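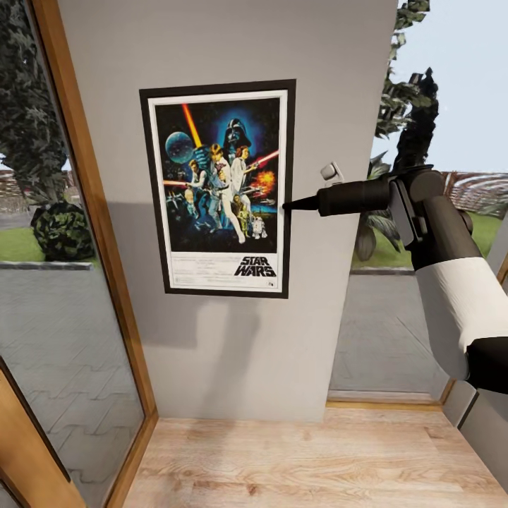

One spelling, two words: splitting headwords in a Pali and Sanskrit glossary
Speaker notes, Henrike Pfeiffer
Sillmont, April 15, 2023

1. Opening (two minutes)
Say who did what. Entry structure is mine, the merge script is Rizwan Paracha's, Hazem Filali checked the Marathi and Hindi senses. Questions about the script go to Rizwan.
State the problem in one sentence: the glossary is searched by spelling, and spelling does not identify a word.

2. The test case: dipa
Write on the board: dīpa, dvīpa.
Sanskrit keeps them apart. Dīpa is a lamp, from the root dīp, to shine. Dvīpa is an island.
Pali has dīpa for both. The initial cluster dv- is reduced to d- in this word, and the two fall together.
Hindi dīp is a lamp, dvīp an island. Marathi has the same pair.
Read out attadīpa. Translators give either "with oneself as a lamp" or "with oneself as an island." Do not take a side here. The glossary has to return both senses, each with its own Sanskrit equivalent.

3. What the old database did
Diacritics were stripped before indexing, so dīpa and dipa landed on one page. Fine for search, bad for storage.
The page then listed every definition in the order it was imported. A reader met lamp, lamp, island, lamp, a species of tree under a local name, island.
We took a trial set of 1000 headwords from Clustotex in March. In 37 of them the page mixed unrelated words. In another 19 one word had been split over two pages because one source wrote ṃ and the other ṅ before a velar.
Pause. Someone will ask if the set was random. It was not; it was the first block in the export.

4. The rule we use now
Separate three fields: search key, display form, lexeme number.
Search key: lower case, no diacritics, nasals normalized.
Display form: exactly as the source prints it, including ṃ or ṁ.
Lexeme number: assigned by an editor, never by the script.
Lexemes are joined by a typed link. "Cognate" and "borrowed from" are different types - Hindi dvīp is a learned borrowing from Sanskrit and should be linked as one.
If the editor cannot decide, the definition goes under lexeme 0 and is shown last, with the source named. 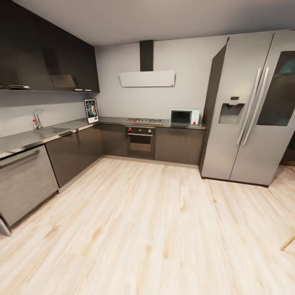
Kitchen with dark wall cabinets

5. Compounds
Skip if past the halfway mark.
Each compound gets its own headword and a pointer to its members. Jambudvīpa points to jambu and dvīpa. Pali Jambudīpa points to jambu and dīpa 2.
Attadīpa points to atta, dīpa 1 and dīpa 2. The schema allows this. The first version did not, and Joscha Lenz had to repair the table by hand.

6. Open points
Proper names. Still stored with common nouns.
Prakrit forms quoted inside Sanskrit plays - language tag of the word or of the work? Henrike Ostermann says the word. I agree, but the import assumes the work.
Old links. Pages over 100 definitions load slowly after the split and the redirect sometimes times out. Irodberg mirror has the same fault.

7. Close
Put the board example up again. Handout has the field list on the back. Take questions.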